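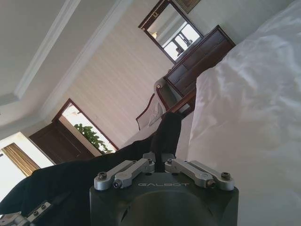
Black cloth in the grip, dresser and mirror behind.

Robots & Automation > Visits and Open Days
2 min read

Is the bedroom demonstration at the Cletness open day worth a 92-mile drive?

My sister-in-law has tickets for the August open day and describes it as "a robot that does laundry," which is how she also describes her husband. I like machinery. I don't especially like standing in a bedroom with strangers. Has anyone gone, and is there enough to look at? Tickets are $2, so my complaint would be mostly about gas.

Posted by gravelboat

hexnut_marge
Went last year. Yes, go, but go early. The room is done up like a hotel that thinks well of itself, gold swags on the headboard and all, and the robot works at the bed with two white arms. The part I liked best was the corners. It takes one in each gripper, and if you have ever tried to find two corners of anything black you will feel some respect.

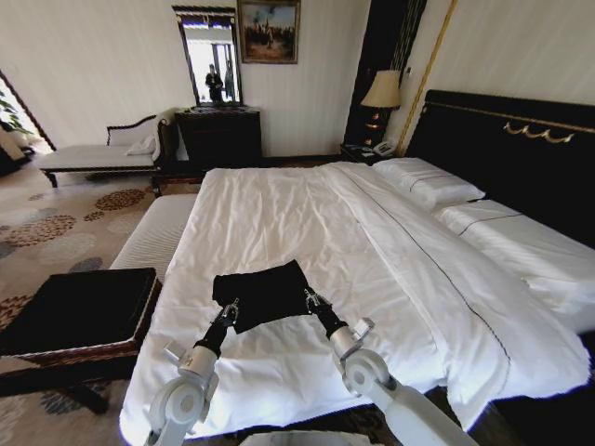 A corner in each gripper.

Stand near the foot of the bed if they let you. From the doorway all I got was the back of a man in a Yensuk cap. My group was supposed to be small and there were more than 300 people through by lunch, so do the math on how long you get.

Bring questions. The woman from Undora who ran our session answered everything, including mine about fitted sheets, which she took as a personal attack.

Posted by hexnut_marge
14 people found this helpful
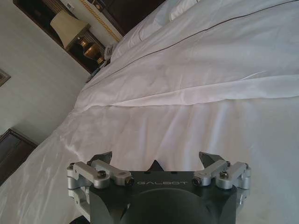
What to look at once you're in

Watch the fingers and ignore the arms. Everyone stares at the arms. The linkages on each side of the gripper are bare silver metal with the screws showing, so you can see how the thing is put together without asking for a brochure. I asked for the brochure too. It has a page on "the future of rest."

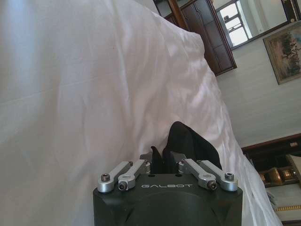

Black cloth held between the fingers, white sheet behind.

Parking is in lot 513, a long walk from anything. The Multetti coffee cart takes cash only.

Posted by old_torque
6 people found this helpful

dripline
no idea about this one but the tractor museum is on the same road and has pie

Posted by dripline
31 people found this helpful

Share (4) | Comments (9)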